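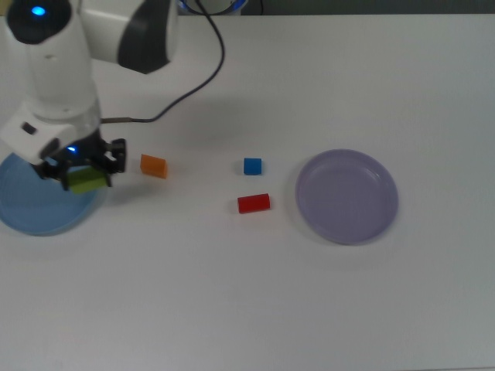

Evie Greenwood wrote to me after the last post and wanted to know why anyone would keep a paper budget when the bank's own app sorts every purchase into categories. She said her app makes a pie chart at the end of each month and that she has never once looked at it. I think that answers the question, but I promised her a longer reply.

I started the notebook in August, four years ago, when I had moved to Restholm for work and my rent went up by more than my pay did. I had $3000 in savings and I wanted it to stay there. For the first two months it didn't. I would check the balance, see a lower number, and have no idea where the money had gone. The statement told me, of course, but a statement is a long list of store names and half of them don't match the sign over the door.

The notebook is an ordinary ruled one. Each month gets two facing pages. On the left I write what I expect to come in and what has to go out: rent, power, phone, car insurance, the bus pass. Whatever is left after that I divide by the number of weeks, and that is the weekly amount. On the right I write down what I spend. Date, place, amount. No categories. I tried categories early on and spent too much time deciding if dish soap was food.

I do the writing in the evening, usually after dinner. It takes a few minutes. If I skip a day I do two the next day, and if I skip more than that I use the bank statement to catch up and try not to feel bad about it.

The first thing I noticed was lunch. I was buying it near the office most days and thinking of it as a small cost. One month I went back with a pencil and circled every lunch, and it was more than my power bill and phone bill put together. I didn't stop buying lunch. I moved to buying it twice a week and bringing leftovers the other days. Rice and beans with a fried egg holds up fine, and so does most soup. Pasta with cream sauce does not.

The second thing was yearly bills. Car registration, the dentist, the renewal on my renter's insurance. They came up every year and every year I acted surprised. Now there is a page at the back with all of them listed by month. I add them up, divide by twelve, and put that amount on the left page as if it were a bill. At the moment it comes to $60 a month. It goes into a separate account at the same bank and I don't touch it until one of those bills shows up.

Jin-sol Seo and I split an apartment for part of this time, and she used a different method, with cash in envelopes. It worked well for her. She took out the grocery money on payday and when the envelope was empty she cooked from the cupboard. I tried it for a month and found that I treated the coins as if they didn't count. They ended up in a jar, in my coat, and in the car. I also pay for nearly everything by card, and going to the machine felt like an extra errand. If you mostly pay cash anyway, I'd try the envelopes before the notebook.

A few practical points, as Evie asked for them.

Use a pen that doesn't bleed through. I write on both sides and the cheap gel pens made a mess of the first book.

Write down refunds on the day they arrive and not the day you return the thing. I once counted a refund on a pair of boots twice, and spent it twice too.

If you share costs with someone, write down only your part. Jin-sol and I had a sheet on the fridge for the shared things and settled up at the end of the month. Mixing that into my own pages never went well.

Round if you want to. I round up to the next dollar, which leaves a little slack by the end of the month. Some people will hate this because the total never matches the bank. I stopped caring about that in the first winter.

The weekly amount will be wrong sometimes. In a month with a birthday and a car repair I went over in three of the four weeks. I wrote it down anyway and took the difference out of savings. The savings are higher now than when I started, mostly because of the yearly bills page.

Evie, if you do try it, start with only the right-hand page for one month and don't change anything about how you spend. Fill in the left side after that. I still have a spare notebook in the drawer and can mail it to you if you send me your new address.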